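Do Colored Bins Help Anyone Sort Their Trash? A Kitchen Study at Böttcher Hall

Term project, Intro to Environmental Research Methods, Brelbridge College

Why I picked this

I live on the second floor of Böttcher Hall, and our kitchen trash situation was gross. We had the same gray bins as every other building on campus, with stickers on the lids that had been washed so many times you could only read the word "and." People put pizza boxes in whichever one had the most room. I did it too, I'm not going to pretend I was any better before this class!

Then in February the college switched its waste pickup to Jodura, and they sent around a letter saying that loads with too much food or film in the recycling would go to landfill and we'd be billed for them. There are 700 students in the residence halls here. So that's a lot of pizza boxes, and I figured there was a project in it.

My question was pretty simple. If you swap plain gray bins for bins in different colors, and change nothing else, do people sort better? I thought the answer would be yes, obviously. (You can probably tell from my tone how that went.)

What I read first

Most of the reading I found on waste sorting talks about signs, distance to the bin, and the shape of the lid opening. Color comes up too, but usually mixed in with other changes. A building gets new colors, new labels and a friendly poster campaign all in the same week, and then sorting improves and everybody is happy, and you have no idea which part did it. That bugged me. My instructor said a small, boring study that changes one thing would be worth more than a big one that changes five, so I went small and boring.

The other thing I learned is that people carry their color rules with them. A lot of us grew up with blue for recycling, but my roommate's hometown used blue for paper only, and a girl down the hall swore that green was glass. If you hand all those people a blue bin, they each bring a different rule to it.

How I set it up

I used 2 kitchens on my floor, the north one and the south one. They get close to the same traffic, and they have the same fridge, the same sad microwave and the same layout. The north kitchen kept its gray bins. The south kitchen got colored ones. Both had the same four streams: paper and cardboard, bottles and cans, food scraps, and everything else. I made one set of labels, printed it twice on the same printer, and taped the labels at the same height in both rooms.

Choosing the colors took way longer than it should have. I didn't want to use the standard ones, for the reason I just gave, so I went looking for a set where no color had an obvious meaning. Blue was hard to avoid in the stores near me. I ended up with a row where every bin was clearly different from its neighbor, even if you were half asleep and making ramen at midnight, and I left the lids off so nobody had to touch anything. 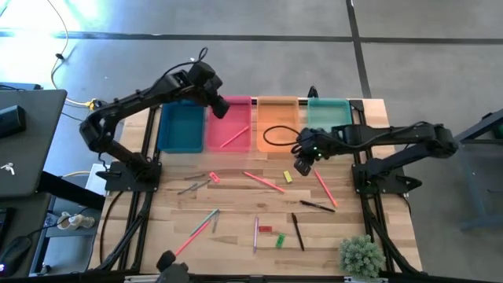

A reader of my first draft objected that leaving the lids off was a second change and not a small one, because a lid is the part people hate most, and she wanted to know if I'd taken the lids off the gray bins too. I had, on the first afternoon, but I'd forgotten to write it down, so I'm glad she asked. Both kitchens were lidless the whole time. She also thought the food scraps would smell without a lid. They did.

I collected data for most of March and the first part of April. Every night at 9 p.m. I put on gloves, spread a shower curtain on the floor, tipped out one bin at a time, and tallied each item as right or wrong. I typed the tallies into Skemero, the free tracking app our class used, which is fine once you stop fighting with it. It won't let you rename a column after you've entered data, so my food scraps column is called "foof" forever.

My goal was 4000 items. I got to 2708. Spring break ate a chunk of it, and then there was a stretch when the south kitchen's sink was leaking and everybody cooked in the north one. I threw out the leaky sink nights completely, for both kitchens, which hurt, but keeping them would have been worse.

What counted as wrong

I had to make up rules for this and I changed one of them early on, so I should be clear. An item was wrong if it was in a bin where Jodura's sorting sheet says it doesn't go. A greasy pizza box counts as everything else, and a clean lid torn off that same box counts as paper. A yogurt cup with yogurt still in it was wrong wherever it was. At first I was letting the yogurt cups slide if they were mostly empty, but "mostly" was turning into whatever mood I was in, so I went back and redid those nights from my paper notes. Tea bags went in food scraps. I got an argument about tea bags nearly every time somebody walked in on me.

What I found

The colored kitchen did better in the beginning. During the opening stretch, it had clearly fewer mistakes than the gray one, and I was very excited and told everybody at dinner.

After that, the gap shrank. By the time we came back from break, the two kitchens looked nearly the same, and on several nights the gray kitchen was ahead. The food scraps bin held on to some of its advantage in the colored kitchen. The paper bin had none left at all. The bottles and cans were sorted well everywhere, and I suspect you could put those bins in a cave and people would still get it right.

The wrong items were boring and always the same ones. Paper cups with a plastic lining, chip bags, takeout containers with a little sauce in them, and receipts. Color can't tell you what a receipt is made of. Somebody who doesn't know that a lined cup isn't paper will put it in the paper bin no matter what color you paint it, and they'll feel good doing it.

I asked people in both kitchens what they looked at when they threw something away. This part was casual, just me standing there in gloves, so please don't treat it like a survey. Lots of them said they looked at what was already in the bin. If there was cardboard on top, it was the cardboard bin. With the lids off, that's easy to do in either kitchen, and it could explain why the gray bins caught up. It also means one wrong item on top can start a whole pile of wrong items, and I did see nights with a layer of chip bags in the paper that looked an awful lot like that.

Problems with this study

There are plenty. I live there, and people knew what I was up to, so some of them were probably on their best behavior at the start and then forgot about me. That alone could make an early bump in the south kitchen, where the bins were new and everyone was talking about them. I also never swapped the kitchens. If I'd moved the colored bins to the north side after break, I'd be able to say something about whether the kitchen mattered more than the color, and I wish I'd planned for it.

I did all the tallying myself, and I knew which kitchen I was in. A second person scoring the same pile would have been a big help on the sauce question.

What I'd do next

I'd leave the bins alone and work on the labels. Ours say "paper and cardboard," and that's true, but they don't mention the cup. I'd like to try a label that lists only the things people get wrong, taped right where your hand goes. I'd also put the lids back on in one kitchen to check the peeking idea, ideally in a semester where the sink works.

I gave a short version of these results to the housing office in May, and they asked if they could keep the labels. The colored bins are still in the south kitchen. The teabag argument is still going on there as well.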